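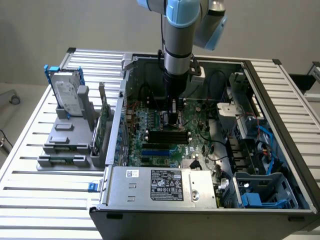 Desktop tower on its side with the panel off, green board and power supply inside.

Print this page | E-mail this page

Computer repair assistants wanted, Flalis workshop

Flalis takes in old desktop computers from offices and schools, opens them, cleans them and puts back into use what is still good. Last year 538 machines left our benches with a new owner. We now look for 3 assistants for the workshop, to start in September.

You will work mostly with tower cases. The daily work is to take off the side panel, check the board and the power supply, change memory and expansion cards, and write on the sheet what was done. Machines which cannot be saved are taken apart, and the parts are sorted into the drawers. We have 71 drawers and they all have a label, so please do not be afraid of it.

We ask for:
— steady hands and patience with small screws
— English or Romanian good enough to read a repair sheet
— some experience with the inside of a computer, also if it was only your own one at home

A diploma is not necessary. Who has never changed a power supply will learn it in the first week, together with the rules for electrical safety. Safety shoes are given by us.

The place is 20 hours per week, mornings from 8. The pay is 600 euro per month, and travel from Rudari is paid separately. The contract is made through Jultau, our partner for employment, and is first for six months — it can become longer if both sides are content.

Please send a short letter and your CV before the end of June, with "Ó Flaithearta bench" in the subject line, as this is the name of the room where you would work. We answer to every letter.

This website uses cookies to remember your language. Accept | Settings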